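October 2018
Ursina Hämmerli

Which blocks to keep together?

I look after the toy shelf at a small playgroup and I'm trying to sort a mixed lot of building pieces that came to us in one bag. I've been putting them in a gray bin a few at a time so they don't roll under the radiator.

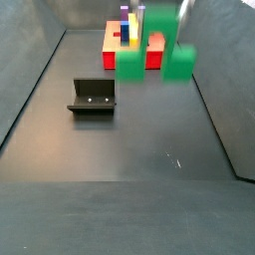 Red box with the upright blocks, and the green arch.

The upright ones stand on the red box. The green one doesn't seem to belong to it. Is this one toy or two? We have 16 children and I'd like to put each set away complete. I have also been told to glue the uprights in place, and I don't want to do that if they are meant to come out.

Riaan Le Roux

Two toys, I'd say. Don't glue anything. Taking the pieces out and putting them back is the point of that kind of toy. If you look at the top of the red box there is a groove in it.

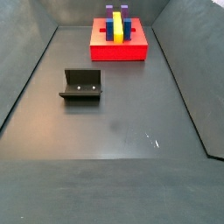
I would store the box with its uprights standing in it, in a tray with a low side, and keep the tray flat on the bottom shelf. Ours used to go in a drawstring bag and we lost a block every March when the cupboards were cleaned out. Since we changed to a tray we haven't lost any. Write the number of pieces on a label on the tray – the children will check it for you.

Binta Akande

Glue is a bad idea, agreed. We had the same thing with a Minley set and it went in the trash after.

Wian Rampersad

I agree about the tray, but I'd give the green pieces their own container. Single shapes made of joined cubes are easy to mix up with puzzle parts, and a child who wants to stack needs more than one.
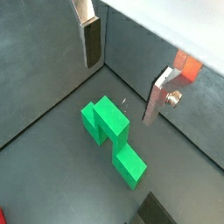 Put all the green shapes in one shoebox and see how many you end up with. If it's only one or two, add them to the general block bin. If you have a dozen, it's probably a set and worth keeping apart. A damp cloth and dish soap is enough for cleaning. Dry them on a towel overnight before the lid goes on.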